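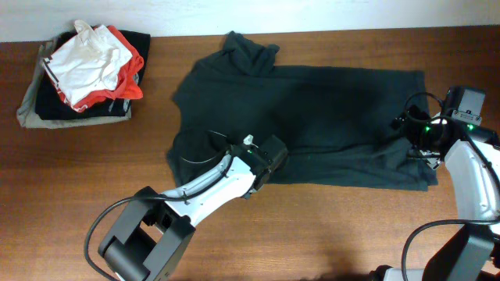 *Dark green T-shirt, partway folded, at the Wuvitix open day in Geltader.*

I have owned T-shirts all my life and had never once gone on a tour about them. In March I fixed that. Wuvitix does laundry for people who would like their laundry done, and one morning a year it lets the public in to see how. Entry was free. Parking was $8, so you can see they've thought about it.

You get there on the 1113 bus, which lets you off in front of Bodnár, a bakery with a very good poppy seed roll and a very slow line. I recommend it anyway. I ate mine walking and arrived with seeds down my front, at a laundry.

The tour starts in receiving, where bags come in and get weighed. Our guide told us the place handles 600 bags in a normal week and let that sink in. A man near me asked if that was a lot. She said yes.

After that come the washers, which are big and loud and were explained to us at length by someone I could not hear. I nodded through all of it. I did catch that they run everything on a powder called Plosero, and that the smell people compliment them on is just the powder. There were sample packets by the door. I took one and then, when the group moved on, another.

What I had really come for was folding, and the folding room is a letdown for a minute or so and then it gets you. Plain off-white wall, wooden table, clothes. On the stack there was a gray-beige thing at the bottom, a black one squared off like a hardback book, and then a red-orange one and a white one that had clearly been let off with a warning. I felt right at home with those two.

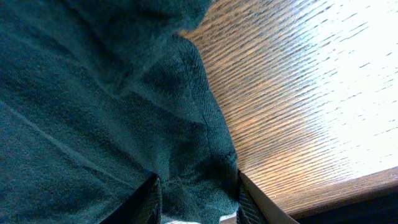

A wooden table turns out to be a matter of opinion in the trade. Some shops want padding, some want a plastic sheet, and Wuvitix likes a smooth top with a good shine on it so the cloth will slide when you want to turn it. The guide had us run our palms over a spare board to feel this. Seven adults stroked a plank. I would call it the high point of the hour.

Then came the house fold, demonstrated on a shirt from the lost and found:

1. Lay it flat and smooth it out from the middle.
2. Bring one side in, in a long straight strip, sleeve and all.
3. Same on the other side.
4. Hem up to the collar, then in half again if the shelf is short.

She did it in the time it took me to find my pen. We each got a turn. Mine had a lump in it that I could not track down, and when I pressed it flat it came up somewhere else. The woman next to me made a perfect rectangle on her first try and then asked if there was a harder one.

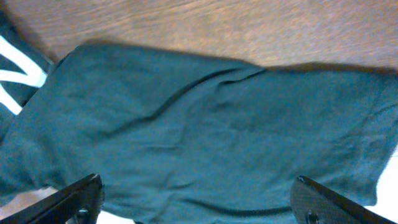

Jersey is the trouble, apparently. It creeps. You get one side behaving and the other has gone soft and wavy while you weren't looking, and the collar bunches up if you so much as breathe near it. Dress shirts are easier since they have some backbone, and towels are what they give new hires to keep their spirits up. Dark colors are a nuisance too - a fold in a dark shirt and a seam in a dark shirt look a lot alike, and I spent a while lining up my sleeve with the wrong one.

The tour ends at the front counter with coffee and a price list. The coffee was fine. The price list was laminated and placed where you had to lean over it to reach the milk. I signed up for 2 bags a month, mostly out of shame about the lump.

If you go, go early, wear something you don't mind having looked at, and get your poppy seed roll on the way back. Bodnár closes at three.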